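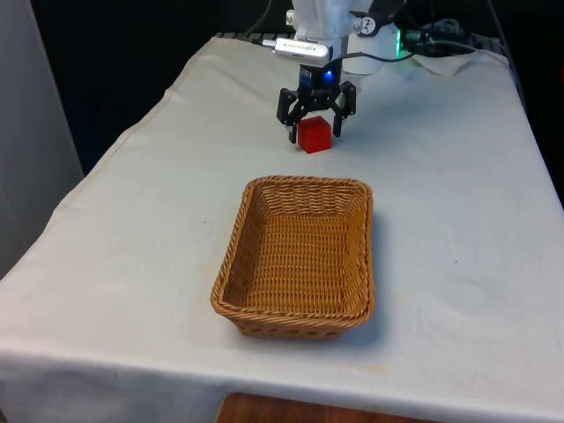
Are we still on track to finish the oral history project by October?
Mostly. The recording is ahead of schedule and the transcribing is behind, so the collection should be ready to hand over in October but the printed booklet may trail it a bit.

Hello again to everyone at the Nazarenko Fund, and thanks for the quick top-up in the autumn! I've now recorded 46 former workers from the Gritard woollen mill, which is more than I promised you in the application. Word got around at the Ovis reunion lunch and my phone hasn't stopped since. Two of the dye house people drove all the way down from Doler with a boot full of old pay slips and a colour card I'd been trying to track down for months – I was over the moon.

Transcripts are the slow bit. We have 20 finished and checked with the speakers. The carding shed was so loud that people there made up their own hand signals, and trying to get those into words on a page takes me ages (I've started sketching them in the margins, badly).

The photo scanning is going well. We're up to 1,267 prints, and 103 of those still need names put to faces. I'll take a folder of them to the next morning tea at the hall and see who recognises their mum.

Money: travel is under budget, postage is over, and I'd like to move a little from one to the other if you're happy with that. The typing line will be spent in full. Could you let me know about the postage before I send out the next lot of consent forms?

June 25, 2026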